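4.2 Kitchen evaluation of the Usemier hand

The Usemier hand is sold by Mondal as a ready-made kit: the hand, a wrist adaptor, one cable and a licence for the grasp planner. We bought it at list price and had no help from the supplier beyond the printed manual. Fitting it to our arm took one afternoon, most of it spent on the adaptor bolts, which the manual shows the wrong way round. Software version 4/7/19 was used for all trials.

Trials were run on a domestic worktop at our Dellcombe site. Each trial named one object and one target place, and was scored as a success if the object was released at the target without a person stepping in. Sabina Abeysekara and Alby Bright scored the trials separately, and Vaughan Goodwin settled the cases where they differed.

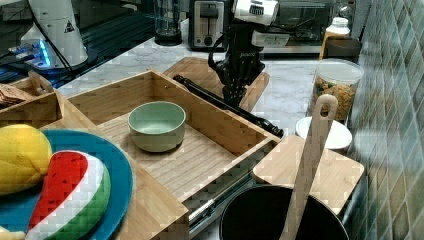 Figure 3. Worktop during the kitchen evaluation, with the hand over the cutting board.

Object choice followed the list in Section 3, with rigid crockery and soft items mixed. The supplier's demonstration uses bare tables, and we wanted to know how the planner copes when things stand close together. A green bowl inside an open bamboo drawer, as in Figure 3, has to be lifted clear of the drawer sides before the arm can move across. The plush fruit on the blue plate asks for something else, a light grip on a shape that gives way. The kit has a single force setting for each grasp type, and we left it at the factory value throughout.

Of 1,456 trials, 1,211 were scored as successes. Failures were most common with objects inside drawers. The planner treats a drawer as a box of fixed size and does not check how far it has been pulled out, so approach paths were sometimes refused when there was plenty of room. Debashish Bhattacharjee reported the same fault with the earlier Jirkent release.
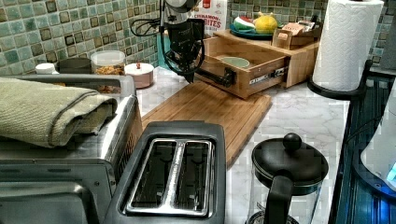
Figure 4. Gripper near the open drawer, seen across the toaster.

Camera placement matters more than the manual suggests. It advises one fixed view of the work area and gives 30 degrees as the lowest useful angle. From behind a toaster, as in Figure 4, the bowl in the drawer can still be made out, but the toaster takes up much of the lower part of the view. We repeated 38 of the failed trials in September with a second camera added, and nearly 30 of them then succeeded. Anjana Ekanayake's calibration script was used for both cameras, as the one in the kit accepts only a single device.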